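Steam and patience: ten minutes with Chaltu Hailu

Caught Chaltu Hailu on a Wednesday, between batches, at the Cadlow kitchen where she runs her bun classes. She talks fast and her phone was going the whole time.

She started with 16 buns a week for a stall called Pendura. Now its closer to 300, most of them for the Nigatu cafe, and the classes on top.

"People think it's the filling," she says. "They come in asking about fillings. I tell them make it plain first. Plain dough, see if you like it."

Flour? Whatever's cheap. Yeast, warm water, a bit of sugar. She weighs each piece at 50 grams, though at home she doesn't bother and they come out all sizes. "My kids fight over the big one. Fine."

The pot matters more, she says. Stainless steel, a steamer plate with plenty of holes, glass lid so you're not lifting it every two minutes to look. She had a bamboo set for years and gave it to her sister. "Lovely thing. Horrible to wash."

Her main complaint about beginers is crowding. "They want all of them in at once. Two in a small pot, that's enough! They grow. Then they stick together and you're tearing them apart and you're cross."

And the lid? Wipe it. Drips leave marks on the tops. When the heat goes off she waits five minutes before opening up.

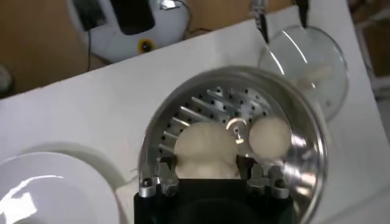 She'd been up since five, by the way, and there was another class at two. Bookings for December are through Bernisness, same as before, and she says bring your own apron.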